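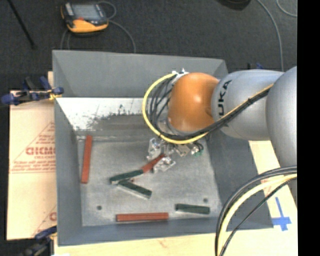 # Trerkell 25 cider press – mill and press, one stand

Updated 7 August 2022. Price is current. Stock is current as of this morning, call if you want to be sure.

**$1,691** with mill, press, stand, two pressing bags and the drip tray. Pickup from the Fascombe shop or we ship it on a pallet. Freight quoted separately, depends where you are and whether you have a loading dock (most people don't, say so when you order).

## What you get

- Hand-crank mill, stainless teeth, hopper bolts on top
- Slatted press basket, 25 quarts
- Screw and crossbar, greased at the shop
- Hardwood pressing blocks, set of four
- Pressing bags x 2, coarse weave
- Drip tray with spout
- Bag of bolts, one wrench. The wrench is bad. Use your own.

Not included: motor kit, fine weave bags, bucket. Any food grade bucket that fits under the spout is fine.

## Who it's for

Backyard trees, a few neighbors, a school orchard day. One person can run it, two is a lot nicer – one cranking, one feeding apples. If you're pressing for a farm stand every weekend get the Cotcombe instead. Bigger basket, hydraulic, costs a lot more and you need somewhere to keep it. We carry both and we're happy to talk you down to this one.

Pears are OK if they're still firm. Soft pears turn to paste and come up through the slats, then you're washing the garage wall. Grapes, yes, but take the mill off and crush them some other way, the teeth chew the seeds and the juice goes bitter. Quince, we've had people do it. Cut them up first. Cut them up a lot.

## Setting it up

Two people for the stand, it's top heavy before the feet go on. Feet bolt to the floor if you want them to, holes are drilled already. On grass put a paving slab under each one.

Order that works:

1. Stand and feet, finger tight
2. Crossbar and screw
3. Mill frame on top, then tighten everything
4. Hopper last

The printed instructions have the hopper going on before the mill frame. Wrong, it was wrong last year too. Ikhsan Mandagi in our workshop has written out a proper sheet and we put that in the box now. If you bought before March and didn't recieve one, email and we'll send it.

Wash everything before first use. Basket, blocks, bags, tray. The screw stays greased, don't put it in the sink.

## Using it

Wash the apples, cut out anything brown, halve the big ones. Stems can stay. Mill straight into the bag, fold the top over flat, block on, then turn the screw down until you feel it push back. Stop. Let the juice run. Turn again. Going hard on the screw from the start gets you less juice and a split bag.

Give each load 15 minutes under pressure, then tip out the cake. Good dry cake holds together in a slab. If it's still sloppy fold it in half and press again.

Milled too coarse? Run it through a second time. Apples straight from the fridge mill badly, leave them out overnight.

Juice keeps a few days cold. Freeze it with room at the top of the jug. Fresh juice hasn't been pasteurized, so heat treat it if it's for little kids or anyone who has to be careful.

## Cleaning and storage

Same day. Really. Dried pulp in the slats is a chisel job.

Hose the basket from the outside in. Take the mill drum out (two wing nuts) and brush the teeth, always away from your hand. Bags get turned inside out, rinsed, hung up. No fabric softener, somebody did that and the whole batch tasted like laundry.

Let the wood dry in the shade, full sun cracks the blocks. Wipe of food grade mineral oil at the end of the season, basket slats and blocks both. Store with the screw backed off.

## Spares

We keep these on the shelf:

- Pressing bags, coarse or fine
- Basket slats, sold singly
- Crossbar pins
- Mill drum bearings
- Hopper (the steel one fits older models, the older plastic one does not fit this model)

Drums are special order from Bakker and they take their time. Handles too, at the moment.

## Motor kit

Replaces the crank. Belt drive, guard included, plugs into a normal outlet. Fits this model without drilling. Keep the guard on, keep hands out of the hopper, use the pusher. Don't run it off a long thin extension cord – it'll stall on the first hard apple. Out of stock right now, list is open.

## From buyers

"Did the whole tree in an afternoon. Shoulders know about it. Basket is better made than the old one, the mill is louder." – Floor Peeters

"Took two goes to get the stand level on our patio. Fine after that. Would of liked a bigger tray, it fills up before you notice." – Tsion Kassa

"Bought the fine bags as well and I'd do that again, much clearer juice. Slower though." – Yoshinori Fujimoto

## Returns and warranty

Unused, back in the box, 25 days. You pay freight. Used presses we can't take back, it's a food thing.

Frame and screw are covered for 2 years. Bags, blocks and bearings aren't, those wear out. Cracked basket in the first season, send a picture and we'll sort out a new one, same for missing bolts.

## Ordering

Phone or email, the cart on this site doesn't do freight properly yet. Ask for Ama Ofori, she handles presses and mills. Tell her what fruit, how much of it, and if there are stairs.

Want to try it first? There's one set up at teh back of the shop from late summer on. Bring apples.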